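# Sim success rate doesn't predict real success rate on a pick task. How do I report the correlation?

Posted by **Berkay Ağca** in Manipulation / Evaluation
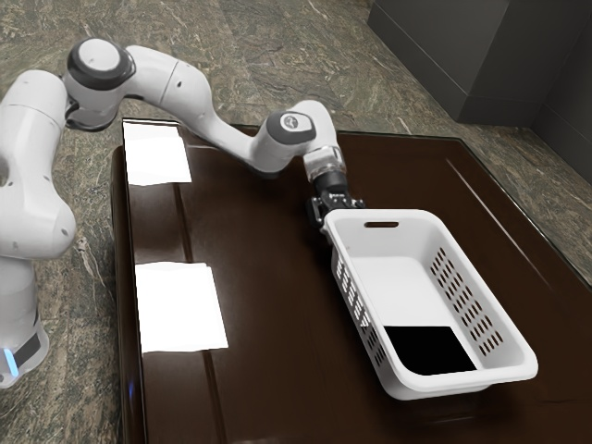 What does a rank correlation between simulated and real results tell you that a comparison of averages does not?

It tells you whether the simulator puts your policies in the same order as the real bench does. Two sets of results can have the same average and disagree on which policy is best, and choosing the best one is usually why the simulator is being used.

That much I have from the pinned post on this board. My problem is one step further on.

I'm evaluating a set of pick-and-place policies for tabletop items and open containers. All of them are trained on the same real demonstrations. The variation between them is checkpoint, image augmentation and action chunk length. Each policy is run in simulation for 200 episodes, with randomized start poses for the objects. Each is then run on the real arm for 20 episodes, because that is what a morning on the bench allows.

Simulated success is consistently lower than real success. I expected that and don't mind it. What I do mind is that the order changes depending on which metric I take:

- With strict success (item released inside the container, arm back at home pose, inside the time limit) the rank correlation is weak.
- With partial credit (reach, grasp, lift, place scored as stages) it is good.
- With strict success but the time limit removed, it is somewhere in between.

My advisor would like one number in the paper. I can make a case for any of the three and I don't like that I can. Specific points I'm stuck on:

1. Is it legitimate to report the staged score as the main result when the strict score is what the task definition says?
2. Is 20 real episodes per policy enough for any of this?
3. Some of my policies were trained with lighting augmentation and some not. The simulator has glossier surfaces than our bench. Do I match the materials first, or treat it as one of the conditions?

The setup is not exotic. Absolute joint position targets, wrist view plus one fixed view, same controller gains in both as far as I can manage it. The simulator is a local fork called Serow. It has no public release, so please no "update to the latest version".

Edit: by "real" I mean one bench, one arm, one operator (me). Scoring was done by me as well, from video.

---

**Reinaldo Portela**

I'll take these in a different order.

**Number of real episodes.** With 20 trials and a policy that succeeds half the time, the 95 percent interval on the success rate is wide. It runs from under a third to over two thirds. Most of your policies probably sit within that distance of each other. If so, the real ranking is partly noise, and no simulator can correlate with noise. The weak correlation on strict success may say very little about the simulator.

You can test this before touching anything else. Resample the real episodes with replacement, within each policy, a few thousand times. Recompute the ranking each time and correlate it with your original ranking. The bootstrap isn't an exact measure of reliability here, but if your real results agree poorly with resampled versions of themselves, you have found most of your problem. The staged score carries more information per episode, so it should hold up better under the same treatment. I would guess that accounts for a good part of the gap between your first and second bullets.

**Which score to lead with.** Report both. Lead with strict success, because it's the task definition, and put the interval next to it. Give the staged score as a second column and state that the stages were fixed before the real runs. If they weren't, say that too. Reviewers will forgive a weak correlation with an honest interval. They are less forgiving when the metric looks picked after the fact.

The in-between result with no time limit deserves a closer look. It suggests that some simulated episodes fail by running out of time with the item already in hand. Common causes:

- The simulated gripper closes more slowly than the real one, or the close command is held until a width threshold that contact never lets it reach.
- The policy hesitates over the container rim. Rims are thin, and if the collision mesh is a convex hull then the opening is effectively closed. The policy goes down, meets something that isn't visible, backs off and tries again.
- The control rate is nominally equal, but the simulator steps the policy on a stale image.

Check the second one first. An open container with a single convex hull is a solid block to the physics engine. Perforated walls and handle slots are usually simplified away as well, and that is mostly harmless unless the fingers are meant to go through them. Turn on collision geometry display and look. If it's a hull, break it into a floor and four walls.

**Materials.** Make it a condition. If you match materials first, you have tuned the simulator on the outcome you mean to predict. Run the full set with the default surfaces, then again with a matte table, and report the two side by side. If the policies trained with lighting augmentation hold their scores and the others drop, that is a finding and belongs in the paper.

One more point, on the edit. You ran the arm and scored the video, and you knew which policy was which. Have someone else rescore a subset without the labels. It costs an afternoon.

---

**Nevzat Kaplan**

just use more sim episodes. 200 is low, we run a lot more than that per policy and the curves get smooth. also try a different seed

> **Reinaldo Portela:** More simulated episodes narrow the simulated interval. His is already far narrower than the real one. The real side is the bottleneck.

> **Nevzat Kaplan:** sure but it's free

---

**Perihan Kurtuluş**

I agree with most of Reinaldo's answer. I have two additions, and a disagreement on the materials.

*Pairing.* You have randomized start poses in simulation. Do the real episodes use a fixed list of start poses? If every policy sees the same list, you can compare policies pose by pose, and a paired comparison removes much of the variance due to difficult placements. We did this on the Flutbridge bench with printed placement templates under the objects. Most of the disagreement between policies came from a small group of poses near the base of the arm. With unpaired episodes we would have read that as a general difference in skill. Then load the same list into the simulator as a separate evaluation set. Keep the randomized set too, but don't mix the two in one number.

*Choice of coefficient.* A rank correlation treats a swap between two nearly tied policies the same as a swap between policies that are far apart on the bench. With several of your checkpoints close together, that penalizes you for mistakes that cost nothing. Consider a measure that weights each inversion by the real performance gap between the two policies, and report the worst inversion for each policy, averaged over the set. Give it beside a plain linear correlation. The pair is more informative than either alone: the linear one tells you whether the trend is there, and the other tells you how much real performance you lose by trusting the simulator's order.

*Materials.* Treating the surface as a condition is correct for the paper. For day-to-day use of the simulator I would still match it. A glossy table puts bright streaks and object reflections in the image, and a policy trained on a matte bench may read a reflection as part of the object. There is no leak if you match to photographs of the bench and never look at success rates while doing it. Write down what you changed and freeze it before the first evaluation run. Reinaldo is right that tuning against the outcome would spoil the result, but matching against appearance is a different procedure and the paper can describe it in two sentences.

On the time limit: log the stage at timeout. If most of the timeouts are in the place stage, it's geometry or release logic. If they are in the reach stage, it's perception. You can do this from the episodes you already have, provided you saved the object poses.

As for your advisor's one number, I'd put strict success with its interval in the abstract and everything else in a table.

---

**Berkay Ağca** (original poster)

Thanks, this was useful. Results so far, 15 June 2026:

The container was a convex hull. I had assumed the asset came decomposed. I replaced it with floor-plus-walls collision and reran one mid-ranked policy on the randomized set. Strict successes went from 81 to 124 out of 200. With the time limit removed, the same policy on the new geometry gets 126. For that policy, then, timeouts no longer matter much. I have not rerun the others, so I can't say what happens to the order.

The bootstrap on the real episodes gave what Reinaldo predicted. On strict success, the top few policies change places constantly. On the staged score they are noticeably steadier, though the middle of the list is still loose.

My real start poses were not a fixed list. I placed the objects by eye inside a taped area, so pairing is out for the existing data. I'll have to collect again with templates.

Nesrin Bozkurt from the next bench has agreed to rescore a subset of the videos without labels. We have already found one ambiguity in my rules: an item resting on the rim after release. I had scored it as a fail in most cases and a success in a few. The simulator checks whether the object center is inside the container volume, which is a third rule again. I'm rewriting this as "supported by the container floor after the gripper has retracted" for both sides.

The surface condition is still open. I'll run default and matte after the geometry fix has gone through all policies.

> **Perihan Kurtuluş:** On the rim rule, add a settling delay before the check in simulation. Objects can still be sliding at the moment the gripper finishes retracting.

> **Berkay Ağca:** Added. Does the delay count toward the time limit?

> **Perihan Kurtuluş:** Ours doesn't. Either is fine if it's the same on the bench.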